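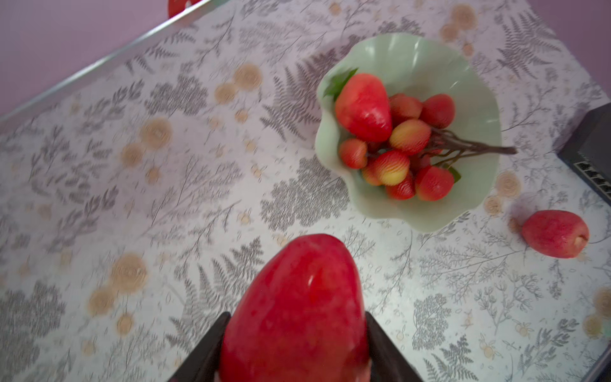
Akosua Boateng asked at the February review why we had not simply written the grasp poses by hand, given that the bowl never moves more than a hand's width. The answer takes up most of this report. We tried scripted poses first. They held as long as every piece of fruit was the same size and stood the same way, and failed when either changed.

Project Gerkus: Teaching a Fruit Transfer Task by Teleoperation

1. Task

The arm picks up one piece of artificial fruit and places it in a bowl on the same table. A trial counts as a success if the fruit comes to rest inside the rim and the bowl stays upright. The tablecloth is patterned on purpose. On plain cloth, our early policy learned to look for anything that was not white.

2. Collecting demonstrations

All demonstrations were given by remote control. The operator moves a small leader arm, and the follower copies its joint angles. We also tested hand guiding, where the operator holds the follower directly, but the operator's forearm blocked the wrist view in most recordings and we dropped it.

Two operators recorded 324 demonstrations. Of these, 30 were removed: the operator had paused in mid-reach, or the leader and follower had drifted apart by more than the allowed joint error. Comfort Annan wrote the script that flags the drift (gimar_check, in the Gimar folder of our repository).

Operators followed these rules:
- Approach from above, then close.
- Close the fingers on the lower half of the fruit when it stands upright.
- Do not correct a bad grasp. Stop and discard the recording.
- Return to the start pose before ending the recording.

The third rule was relaxed later. A policy trained only on clean grasps had no response to a slip, so we added recordings in which the operator lets go and tries again.

3. Training

The policy takes the wrist image and the joint angles and predicts a short sequence of joint targets. The final checkpoint was saved at step 3,927, where validation loss stopped falling. Later checkpoints closed the gripper too early.

4. Problems

Glossy fruit produces a highlight that shifts as the wrist turns. Dimming the lamp reduced early closing but made dark red pieces harder to separate from the gripper fingers. We kept the lamp at full brightness and varied its angle between recordings.

Motion blur during fast reaches was the other main issue. We capped leader speed in software. Operators disliked the cap, and recordings became longer.

5. Remaining work

Repeat the trials with a second bowl of a different height, and measure how much the retry recordings contribute by training once without them.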